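Hullow is a documentary feature directed by Pei-shan Lam. It follows one winter in the kitchen of a residential hospital on the edge of Stanesitz, a former mining town, and runs for 100 minutes. The film was produced by Herico and has no narration, interviews or musical score.

Synopsis

The film opens before dawn with the arrival of the first cooks and keeps to the order of the working day. Long passages are given over to the preparation of breakfast, the washing of pans and the loading of trolleys. Patients are heard in the corridors but are seldom shown. In the second half a proposal to close the kitchen and bring in meals from outside is discussed by the staff, first in passing and later at a meeting filmed in a single take. The outcome is given in a caption before the closing credits.

Production

Lam began visiting the hospital while researching a short film on night work. Filming started in February of the following year and continued for 42 days, with a crew of 4. The sound recordist, who had worked with Lam on her earlier film Ragab, placed microphones above the sinks and ovens, and much of the soundtrack was built from these recordings. Editing took around a year.
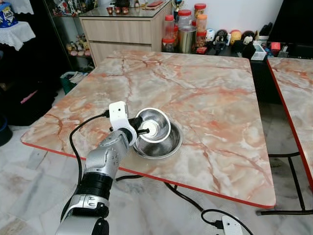
Categories: Documentary films | Films about food and drink | Films set in hospitals

Release

The film was first shown publicly on 27 May 2024 at the Stanesitz town cinema, which has 472 seats. Members of the kitchen staff attended and took part in a discussion with the director. A shorter version was later prepared for television, leaving out most of the meeting.

Reception

Reviewers were divided over the pace of the film. Several praised its attention to routine and the clarity of its sound, and compared it favourably with Ragab. Others found the opening hour repetitive and felt that the question of closure was raised too late. The decision to keep patients largely out of view was also disputed; Lam stated that it had been agreed with the hospital before filming began.

See also

Ragab
Observational documentary
Herico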